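The New Floor at Jomcombe: Gallery 2

The color is called Beddoe, and I love it even more than I expected to.
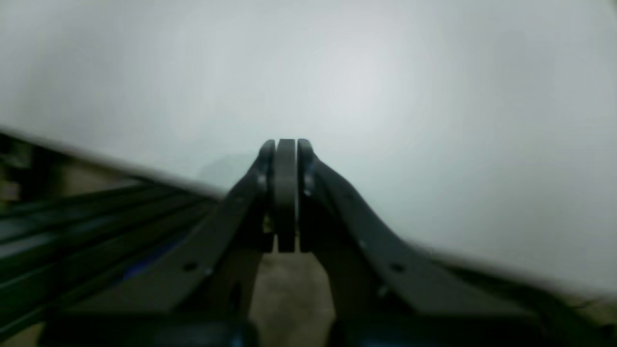 Beddoe, a patch of it. Warm tan, with a little mottling.

Welcome back to the Jomcombe pages! If you came straight here from the Grivby newsletter, hello, and the quick version is this: Jomcombe is our old house, the back room has a new floor, and I have been talking about it to everyone who stands still long enough. Gallery 1 was all about the old floor and getting rid of it. Gallery 2 is for the new one, and I've put my notes under the picture the way I did last time, so you can skip to the parts you care about.

The color
We started with gray. Everybody starts with gray, I think, and we had samples of it leaning against the baseboard for most of the spring. They looked wonderful in the store. In our back room, which faces north and gets its best light for a short while after breakfast, they went blue and gloomy by lunchtime. Then I brought home one small square of Beddoe and set it down by the door, and the whole corner cheered up! It's a quiet tan, somewhere between oatmeal and the inside of a paper bag, and it makes the white walls look like we chose them on purpose.

The mottling
This is my favorite thing about it. I was worried that a plain beige would look flat, or worse, that it would look like a dentist's waiting room. Beddoe has just enough going on in it that your eye has something to do, but you don't stand there finding faces in it the way I used to with the old one (there was an owl near the radiator, and I do miss the owl). It's also very kind about crumbs. I dropped half a slice of toast the first morning and only found the last of it with my foot.

The size of the room
The back room is 151 square feet once you take off the closet, and we did the closet too. Measure your closet! I left it out of my first sketch and had to call Esar back with my new numbers, and they were very nice about it. Esar is the little flooring shop out past the feed store, with the rolled-up remnants in the window. They cut everything for us and let us borrow a knee kicker, a seam roller and a long straightedge for the weekend.

The money
People asked after the last gallery, so I'll just say it. The total was 900 dollars, including the underlayment, the adhesive, the closet and a new strip for the doorway. We did the laying ourselves. I had a higher number in my head and had been saving for it since before Christmas, so what was left went toward a secondhand bookcase and a really good broom.

The doorway
There's a step down of less than an inch between the hall and the back room, and it has tripped every guest we've ever had. The new strip slopes, and it's a lovely thing to walk over. It measures 53 inches, an odd length for a doorway strip, and it had to be cut from a longer piece. I kept the leftover bit in the drawer with the spare hinges. No idea what it's for, but I'm glad it's there.

Laying it
We cleared the room in April and then lost our nerve for a while, with all the furniture stacked in the hall and only a narrow path to the bathroom. When we finally got going it was two long days and a short one. The first day was scraping and vacuuming and filling the low spot under the window. The second was all the big pieces, which I'd dreaded, and which went down beautifully – I did a small dance. The short day was the closet, the doorway and the fiddly bit around the pipe. I cut a paper template for the pipe, then a second paper template, then a cardboard one, and the cardboard one is the one I'd recommend.

Living with it
It's much quieter in there than it used to be. You can put a chair back under the table without the whole house hearing about it, and the room doesn't have that hollow sound when you talk. I've also taken to sitting on the floor to sort things, something I never did before: mail, seed packets, the button tin. A tan background is terrific for sorting. Dark things show up at once, and so do shiny things, so I've stopped losing screws in there altogether.

Cleaning
Plain warm water and a damp mop, once a week, and the good broom whenever I walk past it. Esar told us to go easy on soap, and I've stuck to that. We put felt pads under the bookcase and the table legs before anything came back in.

Things I'd do differently
I'd take the door off its hinges on day one. We worked around it for hours and then took it off anyway. I'd buy one more tube of seam filler than I thought I needed, and I'd label the furniture screws before putting them in a jar with all the other furniture screws.

Coming up
The hall is next, and yes, I'm leaning toward Beddoe again, running straight through so the two spaces feel like one. I have a sample sitting by the front door now, and I check on it every time the light changes. If you've laid the same color through a long narrow hall, I would love to hear how it came out – the comment box on the Grivby page is open, and I read every single one.

Page updated 14 September 2018

Back to Gallery 1
All Jomcombe galleries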